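Cell Setup and Care, Unit 4
Wrist camera and gripper: checks, cleaning, re-teaching
Notes by Glykeria Sotiropoulos. Revised 28 June 2018.

Read these notes before the bench session. They cover the Brekke cell only. The Parton cell has a different wrist and its own sheet.

4.1 What is being set up

The cell has one arm, one two-finger gripper and one small camera at the wrist. The camera looks down past the fingers at the work surface. Three things have to agree: where the arm thinks the wrist is, where the camera thinks the wrist is, and where the fingers meet when they close. Most faults logged on this cell since November were a disagreement between the second and the third.

The controller stores the camera offset and the finger closing point as separate records. Changing one does not update the other. Students who replace a finger and re-teach only the closing point will get picks that look correct on the screen and land to one side.

4.2 Before touching the gripper

Put the controller in manual mode. Press the stop button and hang your tag on it. Bleed nothing and unplug nothing at this stage; the gripper is electric and holds its last position until it is told otherwise.

Write the cycle count in the log. The count at the last full service was 692.

4.3 Mechanical check

Work on one side at a time, left first.

Hold the finger by its base and try to rock it. There should be no play you can feel. If there is, check the screws at that base before suspecting the linkage. Use the Fornik hand driver from the drawer, never the powered one. Screw heads on this gripper sit in plastic parts, and a stripped seat means a new housing.

Open the gripper fully and look at both finger tips from the front. They should stand at the same height. A low tip usually means that the finger was not pushed home when it was last fitted.

Cycle the gripper 25 times in manual mode with nothing in it. Listen for a click at the turn of each stroke. Log the side it comes from.

4.4 Camera check

Wipe the lens with the dry cloth. Do not use the bench cleaner, which leaves a film. Wipe the work surface as well. Specks of dust or lint show up pale against the gray and the edge finder will sometimes pick one as a corner candidate. Raise the minimum area setting only if wiping does not help - a high setting also drops real corners on small parts.

Set exposure with the room lights on and the door closed. The limit for mean brightness drift between two frames is 2 percent.

4.5 Re-teaching the offset

Place the test object under the wrist with the fingers open and clear of it. Capture one frame. Mark the outline by hand on the screen, then let the edge finder mark it, and compare the two. 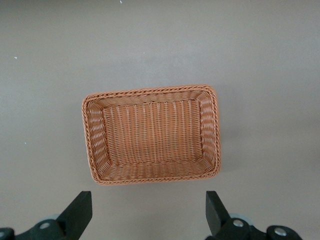 Fig. 4.2. Wrist view before the approach: fingers open, woven basket between and beyond the tips.

The basket is a harder target than the machined block used in Unit 3. Its corners are rounded, so take the outline from the straight parts of the rim and extend the lines until they cross. There is a faint shadow to the right of it. If the marked outline is wider than the basket on that side, the edge finder has followed the shadow; lower the edge sensitivity one step and repeat. The basket is also slightly turned. Leave it that way and enter the angle the software reports.

Save the offset under a new name. Run the Britinus check routine, job 51, at low speed with a hand on the stop button. Save the closing point only after the routine has passed.

4.6 To hand in

Log page with cycle count and any play found, by side. Both outlines of the test object. Old and new offset values, with units. Unsigned pages are returned.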